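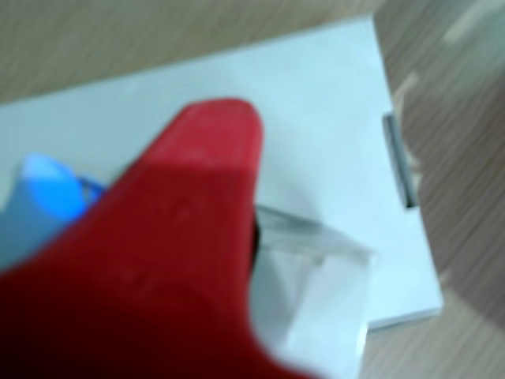 Why keep the originals at all, if the small copies look the same on every screen in the house? A reader left that under the April post on storage, and added that deleting them would have saved me the whole exercise.

It would have. The short reply is that the small copies look the same on the screens in the house now. The longer reply involves how I tested them, and since I have finally finished re-encoding the archive, I may as well write the procedure down.

The starting point was 864 GB of photos on an Ondska box in the hall closet, plus a second copy on an external drive labeled Nông, after the folder it first held. The Ondska has two bays, mirrored. A mirror is not a backup, as it will copy a deletion as faithfully as anything else, so the external drive gets plugged in once a month, synced by hand and unplugged again. That routine works until the archive outgrows the external drive, and mine was close.

I had three options: buy a larger drive, throw photos away, or make a browsing library of smaller files and move the originals somewhere slow and cheap. I chose the last. The browsing library lives on the Ondska and syncs to the laptop. The originals sit on Nông and in a cold storage account at Brestis, where uploading is painless and getting anything back takes most of a day. I can live with that for files I expect to need very rarely.

The encoding was done in Ploreo. Its batch mode is adequate. The quality slider is a problem, in that the number on it has no unit and changes meaning between formats. A setting of 40 in one format gives a clean file, and the same 40 in the other gives visible blocks in any clear sky. The manual mentions this in a footnote. I would suggest ignoring the number and picking a setting by looking at results, one format at a time.
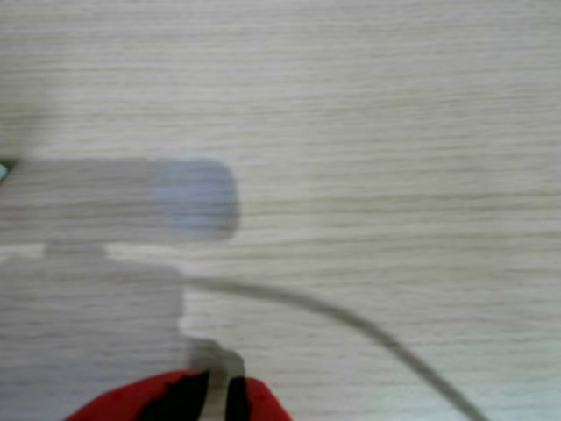

Fine texture is where encoders save most of their space, so that is where to look first when comparing an original with a small copy. Faces and hard edges are poor tests. Modern encoders are tuned to protect them and will do so at almost any setting you would reasonably pick. Pale wood with thin darker lines between lighter strips, like the surface here, is a much better one. The contrast is low, the lines are packed closely together, and an encoder short of bits will decide that the whole area is a flat cream color. Saturated red has a separate problem. Most of these formats store color at a lower resolution than brightness by default, and a strong red beside something pale will tend to bleed a little along the boundary. Check both at full size. Zoomed out, everything passes.

My test set was almost 3,000 files, picked by a script at random and then padded with known trouble: fog, night shots, gravel, knitwear, scanned prints. I encoded the set at several settings and flipped between original and copy with one key, without knowing which was on screen. This is dull work. I did it in the evening in short sessions, as my judgment got noticeably worse when I kept going. When I started calling things identical that I had marked as different the night before, I stopped.

A few findings, in no special order.

Scanned prints do badly. Paper grain and dust are treated as noise and removed unevenly, leaving clean patches beside dirty ones. I now leave scans alone and keep them in the browsing library at full size. They are a small part of the total.

Screenshots should not go through a photo encoder. I knew this and still forgot to exclude the folder on the first run.

Metadata survived, with one exception. Ploreo kept the capture time but dropped the time zone offset, which put every vacation photo from overseas in the wrong order. The fix is a checkbox called "preserve extended fields" on the export panel, off by default. I had to rerun a large part of the batch after finding it. 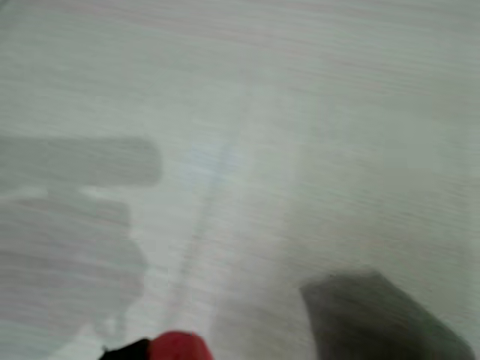
The rerun was also when I added checksums, which should have been there from the start. Each original now has a hash stored in a plain text file beside it, and a second list of hashes is kept on the laptop. The monthly sync checks the drive against that list before it writes anything - if a file has changed and I have not touched it, the sync stops and prints the path. So far it has stopped only for a catalog file that Ploreo rewrites every time it opens a folder. I excluded that file by name.

Restoring needs a test as well. I pulled one folder back from Brestis, compared hashes and found no differences. The download arrived as several archives with the folder names flattened, so the paths have to be rebuilt from the hash list. I wrote a short script for that and stored it next to the originals, along with a text file explaining how to run it.

As for the reader's question, the small copies are fine for looking at. They are a bad source for making other copies, because each new encode starts from the losses of the last one, and I expect to change formats again at some point. When I do, I will go back to the originals and run the whole batch again, with the screenshots folder excluded.

Next on the list is video. I have not picked a setting for it yet, and the closet is getting warm enough that I want to move the Ondska first.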